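Print this page | E-mail this page

4.2 Where the planner loses the pillow

I'll be upfront: I wrote the first grasp planner for Vamura thinking bedding would be the easy bit (a pillow is big, soft and very forgiving!). Then Berenice ran it over our 893 bedroom clips and it picked the wrong cloth again and again, mostly when two greyish fabrics sat close together, as in Figure 4.

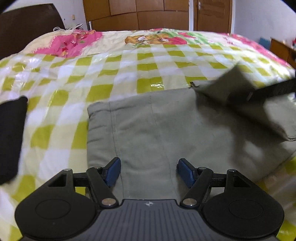 Soft Goods Perception Team, Brileris Robotics Department

Figure 4. Open jaws facing a grey-green pillow, with a second grey cloth lifted and blurred above it.

What we do now is pretty simple. The segmenter still proposes its masks, but any mask with heavy motion blur gets its grasp score cut before the planner sees it, and we hold that cut for 500 ms so the target doesn't flicker back and forth. Checked quilts gave us grief too – the old edge detector loved them – so Gumaro swapped it for a learned seam detector, and I've kept his default threshold in everything that follows in Section 5.

E-mail this page | Print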